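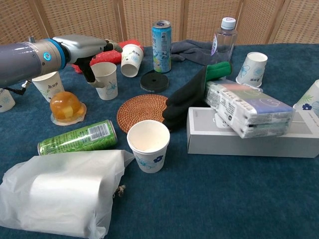
Tabletop Cell Inspection, Millar Room
Bavska Handling Lab
Checked by: Felicja Szewczyk
With: Bo-ram Son (at the controls)
Date: Mon 14 December
Form: Bench Arm Checklist, revision 20

Same form as always, same three marks. OK means I looked and I'm happy. FIX means somebody has to do something before the next run. WATCH means it passes, but I'll be back to bug you about it. My comments are under each line, and yes, I know they run long. Ryszard says people skip the tick marks and only read the comments anyway, so I've stopped trying to be brief!

PART A. BEFORE THE ARM GETS POWER

A1. Base bolts tight, paint marks lined up
OK
All four marks line up. Please don't touch up the paint pen lines when they get scruffy. Somebody did that in August and for a while we had no idea whether the bolt had moved or just the ink. If a line is worn off, re-torque the bolt first and then draw a new one.

A2. Emergency stop within reach of the operator's chair
FIX
The Hotimach button box was on the windowsill. I sat in the chair and could touch it, but only by leaning forward, and leaning forward puts your face closer to the arm. It goes on the operator's side, screwed down, where your hand lands without looking. Bo-ram moved it during the inspection and held it there with tape, which got us through the morning. Tape doesn't count as mounted, so this stays a FIX.

A3. Emergency stop tested, not just looked at
OK
Pressed it at rest, then pressed it again with the arm moving slowly over nothing. Stopped both times, and it wouldn't restart until the button was twisted out and the reset was pressed. That second part matters. If it ever starts moving again on the twist alone, leave it off and call me (or Ryszard if I'm out).

A4. Cables clear of the joints, no rubbing
WATCH
There's a short black cable hanging under the arm. I ran the arm by hand through its whole range and it never caught on anything, so it passes. I'd still like a clip on it. A little loop like that is fine until the day somebody leaves something tall beneath it.

A5. Indicator light works and people in the room know what it means
OK for the light, FIX for the people
The light is working. Then I asked Aniela and Czesław what each color was telling them and got two different answers, both very confident. The color card from the manual needs to be printed and stuck up at eye level by the door. Please print it large. I've seen our idea of large.

A6. Logbook up to date
OK
Last entry was number 348, signed, readable, and with the software version filled in (Pangaribuan 2, same as last time). I could hug whoever started filling in the version.

PART B. THE TABLE AND WHAT'S ON IT

B1. Table cloth flat and held down
WATCH
I like the teal cloth. Things don't skate around on it the way they do on bare tabletop, and it's easy on the fingers if the arm comes down a bit low. But a thick cloth can ruck up, and a ruck changes the height of whatever is standing on it. Run your palm across it before each session, all the way to the corners, with the arm stopped. If it moves under your hand, fasten it again.

B2. Nothing breakable, sharp or pressurized in the reach area
WATCH
Paper cups, tissue packs, a glove, a coaster: great, all of that can be squashed without hurting anyone. Drink cans are where I get fussy. An unopened can is a can under pressure, and a stiff black finger closing on it at the wrong angle can put a hole in it. So the rule for cans is empty and rinsed, or keep the grip force at the low setting and wear glasses. Pick one and write it in the log. I want the same line in there for every can, the one on its side as well as the tall one at the back.

B3. Liquids controlled
WATCH
Bottles get capped, cups stay empty. The water bottle has its cap on, thank you. I'd also like bottles kept to the back of the table, away from where the arm comes in, and I'd like a dry towel hanging somewhere close. No drinking from anything that's part of the set, ever. I realize the cups are pretty. Keep your own coffee on the shelf by the door in a mug that looks nothing like them.

B4. Soft and floppy things can't wrap or snag
WATCH
Gloves, cloths and thin plastic bags all belong in this group. They're exactly the stuff we want the arm to learn to deal with, so I'm not asking anyone to take them away! What I want is for the operator to stop the arm the moment something is draped over a finger or caught in the wrist. Don't try to shake it loose by driving around. Stop, wait for everything to be still, then pull it off by hand. The thin bag worries me most, as it can ride up out of sight behind the fingers.

B5. Gloves on the table are props and nothing else
FIX
Related, and this one's my own pet rule, which isn't on the printed form yet. If a glove is used as an object to pick up, it can't also be somebody's work glove. I watched a person (no names, you know who you are) reach in to borrow one. Put a tag on the prop glove. Keep the work gloves on the hook. Then a hand going in for a glove never has an excuse.

B6. Long or stacked items stable
OK
Soft packs on top of a long box is a fair test for the gripper and a stack that low isn't going to hurt anyone. My only ask is that the box stays fully supported. Push on the end with one finger. If it tips, slide it back in.

B7. No food that somebody might eat
FIX
There's a jelly cup in the set. It stays as an object, but it gets a "not for eating" sticker and a date on the bottom, and it goes in the trash when the lid starts to bulge or leak. Same for anything else edible that turns up later. It's been handled by a machine with grease in its joints, folks.

PART C. THE SPACE AROUND THE TABLE

C1. Screen in place behind the table
WATCH
The folding screen does a nice job of giving the cameras a plain background, but please don't mistake it for a guard. It's woven panels. It won't stop an arm, and it hides anyone walking behind it from the person at the controls. I've asked for a strip of floor tape on the far side and a sign. Until then, the operator calls out "arm live" before each start, in a real voice that carries across the room.

C2. Screen can't fall onto the table
OK
Shoved it gently, shoved it less gently. It stayed up. Keep the folds at a decent angle, because opened out flat it would go over with a sneeze.

C3. Walkway clear
OK
Swept, no bags, no cords. Lovely.

C4. Lighting good enough to see the fingertips
OK
I could see both tips from the chair and from the standing position. If you can't see the tips against what's behind them, add a lamp before you start. Dark fingers near dark objects can fool you about how much gap is left.

PART D. DURING THE RUN

D1. One person in charge of the arm, said out loud
OK
Bo-ram had it, and handed it over properly when I asked to try. "You have it." "I have it." It feels silly for a day and then it feels normal.

D2. Hands out while the arm is live, including for resets
WATCH
This is the big one and I'll keep repeating it. Cups get knocked over, and when a cup is lying on its side with the arm parked just above the next one, it's so tempting to nip in and stand it up. Don't. Pause, check the light, take your other hand off the controls, then reach. I watched a whole session and saw it done right, apart from one very quick grab that was stopped halfway. Good save, but the reach shouldn't have started.

D3. Speed limited while anyone is learning
OK
Slow mode was on. It stays on until the person has 187 logged picks and a signature from Ryszard. I know that's an odd number. It came out of an argument and it's the number we have.

D4. Approach from above, with fingers angled clear of neighbors
WATCH
On a crowded table the fingers should come down beside the target with a little room, and the arm body shouldn't sweep low over things standing behind. Watch the whole arm, wrist and forearm too, because everyone stares at the fingertips. Cups near the base of the arm are the ones that get flattened by an elbow nobody was looking at.

D5. Sleeves, hair, lanyards
OK
All tucked. Czesław, the badge on the long cord is on borrowed time.

PART E. SHUTTING DOWN

E1. Gripper empty and open before power off
OK
Done. Never power down while it's holding something.

E2. Arm parked away from the table edge
FIX
The saved park position leaves the fingers right at hip height for anyone coming through the door. Bo-ram will save a new one, higher and folded in, and I'll look at it when I come back.

E3. Crushed or torn items thrown out
OK
A dented cup grips differently from a fresh one, so it messes up your next run and can slip. Bin them at the end of the day.

THINGS TO FIX, AND WHO HAS THEM
Button box mounted properly: Ryszard Witkowska
Color card printed and posted: Aniela Adamczyk
Prop glove tagged, work gloves on the hook: Czesław Laskowska
Jelly cup stickered and dated: Czesław Laskowska
New park position: Bo-ram Son

The arm can run in slow mode while these are open, except for the button box. No mounted button, no run after today. Send me a note when it's screwed down and I'll come by and press it.

Felicja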